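Filed under: Short Fiction / Departures

The Index

The Karakaya Destination Index was compiled every October from reader scores submitted during the previous season. Each score had three components: arrival, stay and departure. The components were weighted, the weights were published in an appendix, and the appendix was four pages long. Senyo Ametepe had written it. He had been the only analyst at Karakaya for six years and he expected to be the only analyst for a seventh.

The rule for inclusion was simple. A place needed at least 200 valid scores. Places below that figure were held over to the next year, with their scores carried forward at half weight. Places above it were ranked.

At twenty past four on the last afternoon before publication, Briver was ranked first.

Ametepe checked the input. Briver was a harbour town with one hotel, a ferry slip and a museum of rope. It had never before met the threshold. It now had 923 scores, of which all but a handful were valid under the rules as written. The mean for arrival was ordinary. The mean for stay was slightly above ordinary. The mean for departure was the highest the Index had recorded for any place in any year.

He ran the duplicate test and found no duplicates. He ran the test for scores sent in bursts, which had caught a ski resort two winters before, and the scores were spread evenly across the season. He then read the comments, a step not required by the procedure.

The comments on arrival mentioned the ferry. The comments on stay mentioned the hotel breakfast and the wind. The comments on departure were longer, and they were nearly all the same in substance. The writers had been sorry to go. Several had missed the first ferry on purpose. One wrote that she had stood on the slip with her case and felt that she was leaving a house in which she had been a child, although she had been in Briver for two nights and had grown up inland.

He telephoned Etornam Ackah, who edited the Index and signed it.

"Is it fraud?" she asked.

"It passes."

"That wasn't the question."

"It is the question I can answer," he said.

She told him to go and look. Publication could be moved by a day, at a cost she named and he wrote down.

He took the evening train to Jarken and the first ferry of the morning. The crossing lasted fifty minutes. He scored arrival as he would have scored any other: signage adequate, one ramp steep, a porter present but occupied. The hotel gave him a room on the landward side. The tap in the bathroom ran brown for a few seconds and then ran clear. He noted the time of each observation in the margin.

The museum of rope had two rooms. The first dealt with manufacture and the second with knots. The attendant asked where he had come from, and when he told her she nodded and wrote it in a ledger. He asked what the ledger was for. She said it was for visitors. He asked whether it was ever used, and she said that it was used for visitors.

At noon he bought bread and cheese in the shop behind the slip. He ate on a bollard, facing the water, and reviewed his figures. On the evidence so far, Briver should have been placed in the lower middle of the table, between a spa town and a city known for its bypass.
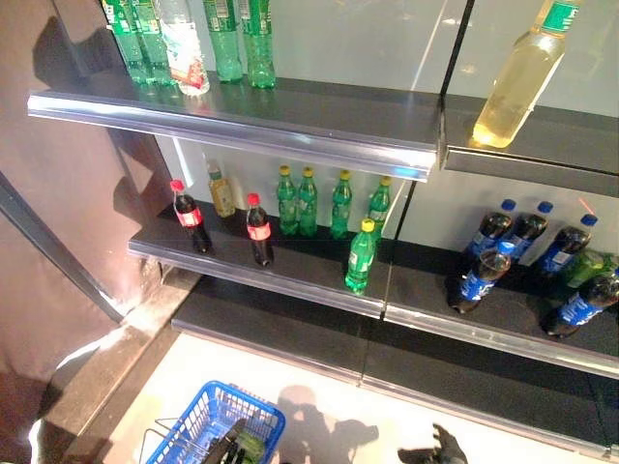 Departure

The return ferry was due at ten to five. Ametepe was at the slip by half past four. Eleven other passengers were waiting, and he observed them for signs of instruction or reward. There were none. A man was retying a shoelace that was already tied. A couple had put down their bags on the far side of the ticket hut, where the boat could not be seen.

The ferry came in on time. The deckhand, whose jacket had Sovamico stitched on the pocket, dropped the ramp and looked at his watch. He didn't call anyone forward.

Ametepe opened his notebook at the page for departure. The form asked for queueing, information, courtesy of staff and general impression, each marked from 1 to 5. He filled in the first three. He looked back up the street to judge the fourth.

A woman was taking in washing at an upper window. The museum attendant had come out to lock her door and was having trouble with the key. A boy rode a bicycle to the corner, turned it by hand and rode it back. It was a street of perhaps thirty houses and he had walked down it twice. He knew with complete certainty which stair creaked in the third house on the left. He knew where they kept the matches.

He noted the time. It was eight minutes to five, and the boat was late in leaving. Under the rules this counted against the place, and he entered it.

"Are you getting on?" said the deckhand.

"Is there a later one?"

"Twenty past seven."

Ametepe considered the cost of a second day's delay, which Ackah had not named. He considered the sample, which was large, and the method, which was his own. He sat down on his case.

From the ticket hut he sent a message of one line: Briver stands, see appendix. Ackah replied within the minute to ask which section. He read this several times. Then he turned the notebook to a clean page, ruled a column for general impression, and began to extend the scale - 6, 7, 8 - in his usual small hand, while the ramp went up.

More stories in this section
The Night Clerk's Timetable
Half Board
A Short Guide to the Wrong Island
Left Luggage
Notes Towards a Phrasebook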